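Tuesday, bench 2, trial gripper kit, continued

Picking up from Khoa's notes, which end mid-sentence at the word "torque," so I will assume it was fine.

For whoever reads this later: we have the Clultby two-finger kit on a 36-day loan from Warnora. They want it back in the foam it came in. Dalia has already used some of the foam to stop the window rattling, so that is a conversation for day 35.

Unboxing and mounting

Adapter plate fit our wrist flange on the second try. First try I had it rotated one hole, which the manual warns about on a page I read afterward. Four screws, medium threadlocker. The cable exits on the side where our cable clips aren't. Zip ties for now. Hoi-yan says zip ties are always for now.

The quick start guide claims 11 minutes from box to first grasp. I make it most of a morning, though in fairness they were probably not looking for a hex key that Khang had in his jacket.

Software

Driver installs cleanly. The demo app insists on a license server, then works without one after you close the dialog twice. Reported to Warnora. Reply from support: "Please close the dialog twice."

Force setting is a slider from "gentle" to "firm" with no units anywhere on it. The real values are in a config file under a folder called misc. Charito found it and has copied the table to the shared drive. Please use the table. "A bit past gentle" is not a setting I can put in the report.

Homing: do this with nothing between the fingers. It closes fully before it opens, and it does not ask.

Bench check before the real runs

Calipers on the fingertips, open and closed. Both tips come back to the same closed position as far as I can measure with our calipers, which were dropped in July and have had opinions ever since. A bit of play at the upper finger pivot if you wiggle it hard. Kalniņš, whose kit we had before this one, had more play and a nicer manual.

Cycle test ran over lunch: 800 open-close, no load, no faults logged. Housing warm to the hand afterward, not alarming. The noise is a small dry click at full open. You stop hearing it after a while and then hear it at home.

Tableware task

Same setup as for the Kalniņš trial so we can compare: play dishes and soft pieces on the white table, wrist camera on, operator driving from the other room. Khang drove first, then me. Approach is with the fingers already open and one on each side of the near edge of the piece. The orange one on the purple plate is the awkward one, since the plate rim wants to be in the same place as the upper finger. Go in slow and stop before closing. Check the wrist view, then commit. 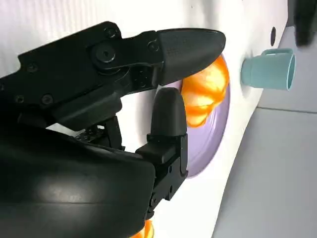
Notes from driving

- The wrist view is mostly gripper. The bulk of the body eats the left side and you learn to steer by what's left. Khang likes it. Khang also likes driving a van.
- Textured pads are good on soft pieces. They pick up lint, so wipe them between sets.
- Don't chase the light blue cup by the handle. Move the arm around and take the wall.
- Latency felt worse after 3 p.m., when Trodthorpe next door start their uploads. Not the kit's fault. Write the time on every run.

Still to do

Charito: repeat the set with the lower force value from the table.
Me: ask Warnora for spare pads and a price on them. The price list has the gripper, the cable, and a branded mug.
Dalia: foam.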